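Part 3: Getting your show on the air

I've run the Wednesday R&B hour on Galon, our little community station, long enough to make every mistake in this section, so please learn from mine!

1. Log in to the Mirna scheduler and pick your slot. Save it before you touch anything else (it doesn't autosave, grr).

2. Upload your tracks to the folder with your show name on it. Radio edits only before 9 p.m.

3. Type in the artist and label for every song. Local acts get paid off these logs, so no "Unknown Artist," please.

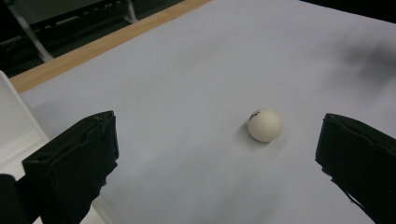 Eleri Hughes says you can skip the label if the track is self-released, as long as you type SELF in the box. I tried it and she's right, the log goes through fine.

4. Set your talk breaks. I like 50 seconds, tops. Any longer and I start rambling about B-sides.

Note: If you're carrying over a show from the old system, your playlist stops at 332 tracks. Split it in two and add a number to the second one.

5. Bring up fader 3 and say a few words. You want the needle bouncing just under the red, and if it sits there without moving, check that your mic is switched on (yes, me, twice). 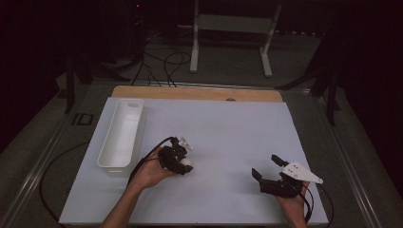 6. Hit Arm, then wait for the green light before you start your first song.

Caution: Don't press Arm while somebody else is live. You'll cut them off mid-verse, and Llinos Morris still brings up the time I did it to her last August.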